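3.2 Workstation furniture and the placement of small items

The second part of the study dealt with desk units that carry a raised shelf at the back of the work surface. Units of this kind were common across the Damstead offices and were present in a smaller share of the Dirkanmont rooms. They differ from flat desks in one respect that matters for our analysis: the storage volume sits directly over the rear of the desktop, so that an item can be put on top of the shelf, inside one of its compartments, or on the surface beneath it. We refer to these three positions as upper, inner and under. A fourth position, open, covers everything on the desktop forward of the shelf.

Placement was coded from overhead stills, one per desk, following the scheme of Todorova's earlier report on shared offices. In all, 519 stills were retained after removal of duplicates and of desks with no shelf. Each item was given one position code and one orientation code. Orientation was taken relative to the front edge of the desk -- parallel, perpendicular or oblique -- and was recorded only for items with a clear long axis, such as keyboards, rulers and closed laptops. Cups, mice and other rounded items received a position code alone. Where a coder could not decide between two item types, the item was entered under a general heading (small rounded object, flat device) and kept in the position counts but left out of the counts by type.

The finish of the unit was recorded as well. Grey woodgrain surfaces gave good contrast with dark items and with white items, but pale grey items were harder to pick out, and both coders asked for a second look at these more often than at any other class. Coloured back panels helped in the inner position. Against a deep red panel the limits of each compartment were plain, and disagreement over whether an item was inner or under fell accordingly.
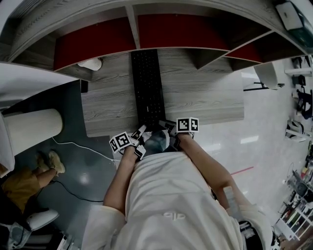 Figure 4. Desk unit with curved overhead shelf, red back panels and grey woodgrain top, seen from above. A flat white device is in the upper position, a small white rounded object is in the under position, and a black keyboard lies perpendicular in the open position.

Keyboards were the most consistent item in the set. They were nearly always in the open position, and parallel placement was the usual case, as would be expected of an item used from the front edge. Perpendicular placement was less common and tended to occur where the keyboard spanned most of the depth between the shelf and the front edge. A keyboard set this way takes up little width but divides the desktop into a left and a right field, and loose items then tend to collect in one of the two. We treat the perpendicular case separately in Section 4, as pooling it with oblique placements would hide this effect.

Flat devices behaved differently. On units with a level shelf top, closed laptops were often stored in the upper position, mostly toward one end. The middle of the shelf was used less. This may reflect reach: on a curved unit the ends come further forward than the middle, and an item at the end can be lifted down without leaning over the desktop. We did not measure reach in this study and offer the point only as a possible reading.

The under position proved the hardest to code. Items tucked below the shelf are partly hidden from overhead, and their outline alone may not separate a cup from a mouse. A side view was available for 88 of the desks, and these were used to check the overhead codes. Position codes held up well in this check. Type codes did not, and we therefore report the under position by location only.

Two further limits should be noted. First, the stills record a desk at one moment and say nothing of how long an item had been in place. A keyboard coded as open may have been put away within the hour. Second, units were drawn from a single supplier range, the Kos series, in which the number and width of compartments vary with the length of the shelf. Compartments of unequal width were common, with narrower ones toward the curved end, and no correction was made for width when comparing how often each was used.

Coding was carried out by Bujar Todorova and one assistant, working independently, with 20 stills used for training and left out of the results. Disagreements were settled by discussion. The coding sheet, with its later amendments of April, is given in Appendix B -- the amendments affect only the oblique class and leave the totals for the other positions unchanged.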